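Iltwood Repair Morning: autumn news

Friday, October 20, 2023

The repair morning has moved to the upstairs room at the Janssen building and will stay there until at least the spring. The old hall is having its roof done and we were given two weeks to clear out, so thank you to everyone who carried boxes. A few things are still missing, including the good wire strippers and the blue extension lead. If you took a box home by mistake, please look inside it.

Opening times are the same as before. Doors open at ten and we stop taking new items at half past twelve. Please don't arrive at ten to one with a vacuum cleaner. We had three of those last month and all three went home as they came.

The main change is the booking sheet. Up to now people have turned up and waited, which worked when there were six or seven of us in the room. In September we had 76 items through the door in one morning, and the queue went down the stairs and out past the bicycle racks. Some people waited two hours and then left. From the next session you can book a slot by phone or at the desk in the library. Half the slots are kept for people who walk in, so you can still take your chance.

A slot is for one item. If you have a lamp and a toaster, book two slots or choose one. Bring the lead, the charger, the remote and any screws that have come out. Bring the manual if you still have it. For clothes, please wash them first.

Lamps and small kitchen things are still most of what we see, followed by radios and then clothes. Zips are the most common sewing job by a long way. We can now take sewing machines again, as Till Kleinschmidt is back on Saturdays after his operation. He would like people to bring the bobbin case as well as the machine, and a scrap of the cloth they were sewing when it went wrong.

The new room is smaller but the light is much better, and the tables are a good height for standing work. There is a sink on the landing. The lift takes two people or one person with a trolley. 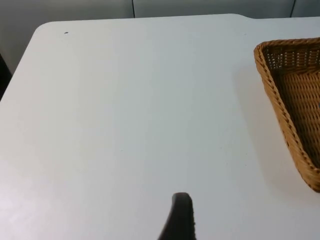 Margaret wrote in to ask whether the booking sheet will put off the people who need us most, the ones who don't plan ahead and only come in when the kettle has already gone. She would like more than half the slots kept open. It is a fair point and we will look at it after the December session, when we have had a few mornings to see how the numbers fall.

Safety checks next. Every mains item is tested before it is plugged in and again before it leaves. This takes a few minutes and we can't skip it, even if you are parked on the double yellows. If something fails the second test we will tell you why and put a red tag on it. You can take it home with the tag on, or leave it with us for parts. We do not repair microwaves, and we do not open anything that runs on gas.

We are often asked about batteries. We can change the battery in most older phones if you bring the new one with you. Please buy it before you come and check that the model number matches. Swollen batteries should not be brought up the stairs at all. Take them to the household waste site on the Leler road and hand them to the staff there. Don't put them in the skip.

On money, repairs are still free and the tin is still by the door. The tin paid for a second soldering station this summer and a box of mixed fuses. We have also had a grant of £100 from the parish fund, which will go on thread, needles, heat-shrink tubing and tea. Rent at the new place is £32 a morning, a little more than we were paying, so coins in the tin are welcome.

Parts are a harder matter. We don't keep stock apart from fuses, plugs, flex and the commoner zips. If your item needs a part we will write down the number for you and you can order it and come back. Tadico, the hardware shop by the station, has said it will order in belts and seals for our visitors without charging postage. Ask at the counter and say you have come from the repair morning.

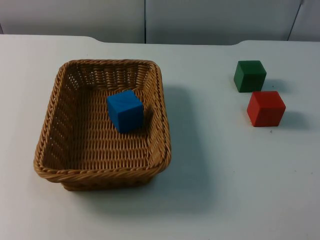
Could we have a separate morning just for clothes and soft things, asks Denise. She has been twice with curtains and both times felt in the way of the people with the electrical jobs. We have wondered about this too. It depends on finding more people who sew. At the moment there are 2, and one of them would rather do radios.

If you can sew, solder, sharpen or just make tea and keep the list, come and speak to whoever is on the desk. You don't need to sign up for every month. We will show you how the testing works and you can sit beside someone for your first few mornings.

Lost property from the old hall: one child's glove, a pair of reading glasses in a brown case, the lid of a slow cooker. All are in the cupboard on the landing. Anything left after the December session goes to the charity shop, apart from the lid, which somebody must surely want back.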